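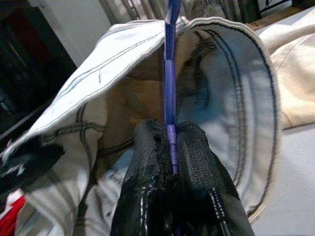
Radio coverage, not staffing, is the main limit on mountain rescue work in the upper Fjeld valley, according to Gunnel Blomqvist, operations coordinator for the Pover Rescue Association.

In an interview at the association's base in Ondton, Blomqvist said teams lose contact with the base at the same points on most callouts, and that the losses affect how far a search can be extended after dark.

"We plan the route by where the signal holds," she said. "If a team has to cross the north side of the ridge, they go in without a link and we agree on a time for them to come back into range. That adds to every search."

The association operates on an analog VHF network with one repeater above the Clultano road. The repeater covers the valley floor and the south slopes. The north slopes and most of the gorge below the old dam are in shadow.

Asked why the network had not been moved to the digital standard used by the ambulance service, Blomqvist said the digital masts were placed for road coverage.

"On the road it's very good. You walk up the first side valley and it drops. With analog you get noise before you lose it, so you know to stop and send your position. On digital it's there and then it isn't."

Teams now carry both sets. Kjell Tangen, who maintains the equipment, said the second radio had created problems of its own, mainly with batteries. The two models use different packs and different chargers, and the digital packs lose capacity faster in the cold.

"I test the packs in July and again before the snow," Tangen said. "Anything that fails gets marked and goes to training use. The trouble is that a pack can pass on the bench at room temperature and still quit on a long night out."

He has asked team leaders to keep the spare pack inside the jacket and to log the hour of each change. Compliance with the log has been uneven, he said, and without the entries he cannot tell a bad pack from a radio that was left transmitting.

The association applied to the municipality for a second repeater, to be placed on the shoulder north of the gorge. The application was returned in July with a request for a new load calculation on the mast. A revised version has been submitted.

Blomqvist said the site would close the gap in the gorge and most of the north slope. It would run on solar panels and a battery bank sized for five days without charge. Tangen considers this short for midwinter, when panels at that height can be covered with rime for longer periods.

"I would have liked a larger bank," he said. "The weight limit for the helicopter lift decides it."

Until a decision is made, the association is using a portable repeater that two people can carry to the ridge. Setting it up takes nearly an hour, and the pair must stay with it for the length of the search.

"Those are two people I can't send anywhere else," Blomqvist said. "On a large callout I accept that. On a small one I usually don't, and we go back to agreed times."

On the question of mobile phones, she said the public expects that a missing person can be found from the handset. In the valley, a position taken from the cell network alone can cover an area too large to search in one night. She asks callers to read out coordinates from the phone if they can, to stay where they are, and to switch off anything that drains the battery.

The municipality's technical department is due to review the revised application at its next session.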